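Pappas Tabletop Drainage Stand
Supplied by Ivivow, Tultport

The Pappas stand is intended for tea rooms, training kitchens and shared serving areas where small utensils must be kept close to hand. It is supplied to institutions through the Ivivow catering list and may be ordered singly or in sets of 3.

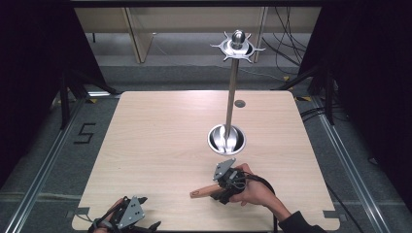 Installation requires a level tabletop and access from beneath. The stand may be fitted to an existing table or ordered with one. On the light wooden table, the polished steel bowl sits flush with the surface and the rod rises from its centre to a star-shaped plate with a domed knob. Customers who require a second, smaller opening in the tabletop should state this when ordering.

Round mesh strainers are sold separately under the Pestus name. Orders are normally dispatched within 14 days. 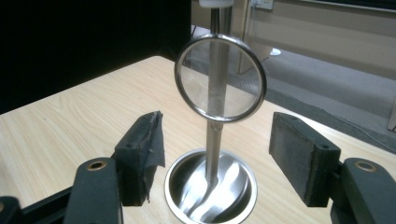 Unused items may be returned within 30 days of delivery in their original packing. The bowl and rod should be wiped with a soft cloth after use; abrasive powders are not recommended. Spare parts are available on request from the Tultport office.

Page revised November 27, 2022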